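Ticket 156: pink table cloth, marks and creases after washing
Thursday, 4 pm
Posted by Gaëtan Gautier

Good afternoon. I am writing about the pink cloth with the pale grid lines, the one from the Povutwood range, which I use on the small table where we eat. English is my third language, so please ask me if a sentence is not clear.

The problem has two parts. The first part is grey marks, thin like a pencil line, in the places where people put down their forks and spoons. The second part is that the cloth does not lie flat any more after the wash. It makes small hills near the corners, and a glass does not stand well on it.

What I have already done, in order:

Wash 1. Machine, 40 degrees, ordinary liquid detergent, spin at 1000. The food stains went away completely. The grey marks stayed. The cloth came out with hard creases in both directions.

Wash 2. The same, but I rubbed the marks before with a little dish soap and a soft brush. Two of the marks became lighter. I dried it on the line in the yard and the creases were a bit less hard.

Wash 3. I soaked it overnight in the laundry tub with the Anadero stain powder, then a cold wash. No difference that I can see on the marks. The colour of the pink did not change, which I was worried about.

After this I stopped washing, as I did not want to make the cloth thin.

Reply from the Dititz help desk

Hi Gaëtan, thanks for the careful notes. Grey lines like that are very often metal transfer from cutlery, so detergent won't do much. Could you tell us what cutlery you're using, whether it's plated or stainless, and whether anything sits under the cloth? Also, please drop the spin to the lowest setting next time. 1000 is too high for this weave and it will set the creases.

Gaëtan Gautier

Thank you for the quick answer. I did not think about the metal.

The cutlery is the Pichon set with the handle that becomes wide at the end. It is silver in colour but I do not know if it is plated. I bought it second-hand at a garage sale and there was no box. On the back of the spoon there is a stamp, too worn for me to read. Under the cloth there is nothing, only the table top.

I made a small test. I took an old white napkin, folded it in 4, and pulled the fork across it with the weight of my hand. It left a grey line, very faint, but the same colour as on the cloth. Then I did it with a cheap fork from the drawer and there was no line. So I believe you are right and it is the Pichon pieces which make the marks.

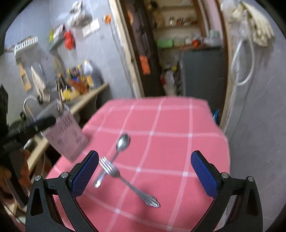

I also looked at our habits at the table. My children do not put the cutlery down, they let it slide, and afterwards they turn the spoon around on the cloth when they are waiting for dessert. I have asked them to stop. We will see.

My questions now are these:

Is there a product which takes away metal marks from fabric and does not take away the pink?

Should I polish the cutlery first, or will it start again after one week?

Is it possible that the creases and the marks are connected? I find the marks are darker on top of a crease than beside it.

Reply from the Dititz help desk

Good test. To take your questions in order: for the marks, try plain white vinegar and lukewarm water, half and half, dabbed on with a white cloth and left for ten minutes. Test it on the underside of the hem first. If the colour holds, rinse well and repeat once. Please don't use bleach or a scouring paste on the cloth itself.

For the cutlery, wash it by hand, polish it with a soft cloth and a proper silver polish, then wash it again thoroughly. Leftover polish is grey too and will mark just as badly.

And yes, a raised crease gets more rubbing than flat fabric, so it will pick up more grey. Iron the cloth from the back while it's still damp, medium heat. A thin felt underlay helps as well. The cloth is 54 inches wide, so an underlay the size of your table top will stay hidden.

Gaëtan Gautier

I have now the results.

Vinegar: tested on the hem, the pink stayed the same. On the marks, first round, they became clearly lighter. Second round, most are gone if I look from a standing position. One mark near the middle is still there. It is the oldest one, already from the first week I think.

Ironing: I did it from the back with the cloth damp, as you wrote. The middle is now flat. The corners are better but not perfect, maybe because I pulled on them when it was on the line. Next time I will fold it in half over the line and not use pegs at the corners.

Cutlery: I polished all the forks and spoons on the kitchen counter with newspaper underneath. It took the whole evening and the newspaper was black after. I repeated the napkin test with the same fork. There is still a line, but I must hold the napkin near the window to find it.

Underlay: not bought yet. The hardware store had only a rubber one with a strong smell, and I did not want this near the food. I will ask at the fabric store when I go for the curtain tape.

Can we please keep the ticket open until the end of May? I would like to do one more normal wash with the low spin, and then write if the old mark has moved or not.

Reply from the Dititz help desk

No worries, we'll leave it open. Status changed to waiting on customer. If the old mark is still there after the next wash, send us a note before you try anything stronger on it.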